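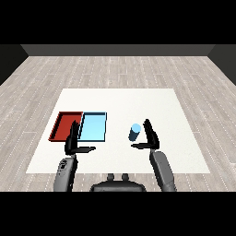

The Tidovby sorting kit from Nodari comes with a practice program you run on screen before the arms touch your own bench, and it is worth an evening. Start with one part and two trays. A red tray beside a light blue one, as in the practice room, is easy to tell apart at a glance – copy those colors at home if you can.

- Clamp the base first, then set the trays.
- Run each new routine 3 times on screen.
- Keep the grip setting at 85 for small cylinders.
- Wipe the finger pads every Friday.

Spare pads are sold by Prins.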